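The hardest thing I've seen a robot try this year was picking up a sachet of hair conditioner. I'd gone out to Skernard expecting something flashier, to be honest, maybe a bit of backflipping, and what I got was a morning in a kitchenette watching a machine pinch at a packet and miss. I was hooked within minutes!

The project is called Trurent and it's run by a small lab inside Drometti, the automation firm. Their question sounds dull until you try to answer it: how do you teach a robot to tidy a bench full of small, slippery, floppy things? Boxes are easy. A box stays the shape it was when you grabbed it. A sachet bends, slides, sticks to the one underneath and catches the light so badly that depth sensors throw up their hands.

The old way was to drive the robot by remote control, over and over, until you had enough recordings to learn from. It's slow and pretty boring for the poor bugger holding the controls. The Trurent team went the other way and filmed from head height, looking down at a pair of hands doing the job, then trained the robot's control software mostly on that. They recorded 282 sessions in March, spread over 12 different benchtops, with no two messes laid out the same.
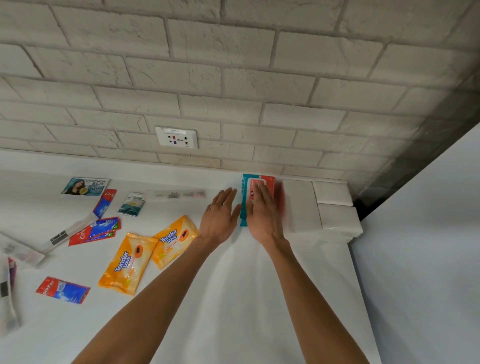
Page last changed: 6 October 2025

One of those benchtops has a white brick wall behind it and a proper muddle of Colgate packets and a Cream Silk sachet across the left half, plus a couple of orange Tender Love ones. I'd have swept the lot into a drawer. What the researchers care about is the way one hand can lie flat on the counter while the other presses down on a package near the wall. We do that sort of thing without thinking, and it's packed with information about where force goes and which bits of the bench are good for leaning things against.

That last part is where the result gets interesting (to me, anyway, and I've bored several dinner tables with it). The team split the learning into 2 stages. First the software watches the videos and guesses where the hands will be a moment from now. Only then does it get a modest helping of real robot data, 4 hours' worth, to work out how its own grippers can do something similar. Skip the first stage and the robot fumbled most of the flat packets. Put it back and the thing started sliding sachets up to the wall and using the brickwork as a backstop, a trick that hadn't turned up in any of the robot recordings.

It still has its bad days. Anything see-through gives it grief, and when two packets overlap it tends to grab both and look terribly pleased with itself. I asked whether fast hands were a problem too, what with the blur, and the answer was yes, but less than they'd feared. They'd tried throwing out the blurry footage and the results got worse, so back in it went.

Next on the list is a trial at Sundqvist, a warehouse outfit that packs toiletries for travel kits and would dearly love some help with the fiddly end of the line. I've asked to come along. I've also started watching my own hands when I clear the bathroom shelf, and my left one spends far more time just leaning there than I'd ever noticed.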